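Cirnville Student Robotics Forum > Build and Wiring > Cable routing on the two-arm rig

gearlash_pete
Posted Saturday, 10:14

Our club is entering the Sirnwood handling challenge with two arms on one bench, each with a gripper and a wrist camera. The mechanical side is finished. The wiring isn't. At present the camera and gripper leads leave the wrist, run back along the outside of the arm and drop to the controller behind the base.

The trouble is joint 5. Past 80 degrees the bundle goes tight, and the connector at the gripper end takes the load. We have lost 3 connectors this term, all at the crimp. I have tried a longer loop at the wrist, which cures the tension but hangs in front of the fingers when the arm folds.

Before I cut another loom I'd like opinions on where the slack should live.

mornley_tech
Posted Saturday, 10:41

Slack goes at the joint that moves most, nowhere else. If you spread it along the arm it migrates to wherever you don't want it. Clamp the loom on both sides of joint 5 and leave a single loop between the clamps. Size the loop with the joint at full travel, then add a finger's width.

Also check whether the connector has any strain relief of its own. The small ones usually don't, and a tie round the housing doesn't count.

gearlash_pete
Posted Saturday, 11:05

No strain relief. It's a bare housing with the wires straight out of the back. Clamping either side of the joint was my first idea, but the link covers are rounded and glossy and the clamps slide. Double-sided tape held for one session.

I had a session on the bench this morning with the arms close together, which is the worst case for the challenge because both grippers have to work over the same bit of table. The camera leads are the ones to watch.

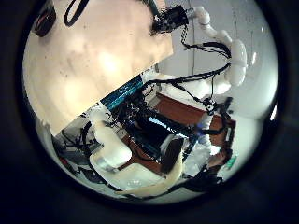
The second thing I'd like to settle is whether to keep power and data in one bundle. Everything is in one sleeve at the moment. We get a dropped camera stream perhaps once a session and I can't tell if it is noise from the motor supply or the same bad crimps.

Tsz-kin Liao
Posted Saturday, 11:52

Separate faults first. Put the arm in a fixed pose, run the gripper open and shut for ten minutes and log the stream. If it drops with the joints still, look at noise or the supply. If it only drops when joint 5 moves, it's the crimp and you can leave the sleeve alone.

On the clamps, I disagree with tape of any kind. Hook-and-loop strap right round the link, with a strip of thin rubber underneath. It grips a rounded cover well and comes off when you need to service the joint. Two per link is enough.

mornley_tech
Posted Saturday, 12:20

Strap will creep. We used it on the Khamphan arm last year and the loom had moved by the end of every practice day. A printed collar in two halves with an M3 screw each side does the same job and stays where it is put. Print it in something slightly flexible or it will mark the cover.

Tsz-kin Liao
Posted Saturday, 12:34

It creeps if there is no rubber under it. Did yours have any?

mornley_tech
Posted Saturday, 12:37

No.

Tsz-kin Liao
Posted Saturday, 12:40

Then it isn't the same test. I don't object to the collar, but it is a day of printing and fitting against ten minutes with a pair of scissors, and Pete doesn't know yet where the clamps need to go. Find the positions with strap, then print collars for those positions if you still want them.

loopback_jen
Posted Saturday, 14:03

Adding a point on length. Whatever you do about clamps, don't run the slack on the side facing the other arm. With two arms over one table the loops will find each other. We lost most of a practice day at Mornley because one gripper closed on its neighbour's camera lead and the arm kept going. It pulled the lead clean out and took the socket off the board with it.

Set a current limit on the gripper as well. Ours was left at the default and it was far too high for picking up foam blocks.

gearlash_pete
Posted Saturday, 14:30

Both arms are wired as the same hand, so one of them has its loop facing inwards whatever I do. I could mirror the second loom. It means remaking it, but I'm remaking it anyway.

Current limit is at the default here too. I'll bring it down before anything else moves.

mornley_tech
Posted Saturday, 14:48

Mirror it. And label both ends while it's on the desk — a mirrored loom plugged into the wrong arm looks fine until joint 5 turns.

gearlash_pete
Posted Saturday, 17:26

Fixed-pose test done as Tsz-kin described. Ten minutes with the gripper cycling, no drops. Then I moved joint 5 by hand with the motors off and lost the stream twice in almost the same position, so it's the crimp. The sleeve stays as it is.

Strap and rubber on both links for now. Left loom gets remade on the mirrored layout, with a short pigtail at the wrist so the connector is held by the clamp and the load never reaches it. Does anyone have a preferred wire for the pigtail? The stuff we have is quite stiff.

loopback_jen
Posted Saturday, 17:51

Silicone-insulated, fine strand, for the gripper power. Don't use it for the camera. Buy a made-up flexible lead for that and accept the cost. Hand-crimped camera leads are how you got here.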